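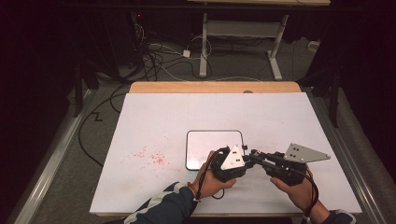 The gripper in hand over the white board, December build session.

Robotics Club -- Minutes, December

Called to order at 4:12 p.m., which the chair asked to have recorded as 4:00. Quorum was met once the people in the hallway were told there was food. There was less food than implied.

1. Previous minutes
Approved with one correction. The November minutes said the Pulska entry was "nearly finished." This now reads "entered."

2. Money
The account stands at $200 before the Clusance registration fee and $32 after it. A motion to buy club jackets was ruled out of order, then ruled funny, then ruled out of order again. The build team asked for screws. Granted, within reason, receipts required this time.

3. Gripper
The build team reported on the hand-held gripper, which has been named Denik by a vote of 12 to 2. The two asked that their opposition be noted. It is noted.

Discussion followed on whether Denik should be carried by the body or by whatever part is closest. The body, by consensus. Members are also asked to keep the cables clear of their wrists and to stop winding them up "the short way." There was a question about the red specks on the white board. No one claimed them. Members will try alcohol wipes before next meeting, and if that fails the specks will be adopted as club colors.

4. Pick-up task
The Clusance rules call for picking up a thin upright part, holding it, and setting it down inside a marked area. The driving team wants to practice with the white rod and nothing else until everyone can do it. The build team wants to practice with everything in the parts drawer, including the things that roll. After a long exchange it was agreed to do the rod first and the drawer in January.
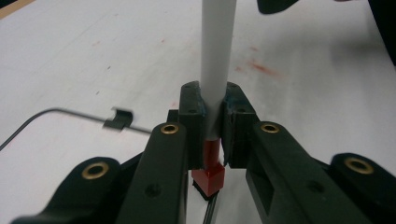
Fingertip pads closed on the white rod, red cap below.

The pads were discussed. One side feels that the worn spots show character. The other side feels that they show wear, and would like new pads printed before the competition. Moved and seconded to print a spare pair and argue about installing them later. Carried.

5. Room
The cable situation on the carpet was raised again. Last month's resolution was to tape the cables down. The tape has been purchased. Further progress is expected.

6. Asfaw Night
The club has a table at Asfaw Night and needs a demonstration that works in front of parents. Suggestions: the rod task, a poster, a video of the rod task next to a poster. Build team to decide by email.

7. Other business
The sign-out sheet for hex keys is not decorative. Whoever has the small one, please put it back in the drawer. No questions will be asked, although several have been prepared.

Action items
Build team: print spare pads, order screws, keep receipts.
Driving team: write up rod practice on one page, front side only.
Everyone: tape.

Adjourned 5:32 p.m. Next meeting in January, same room.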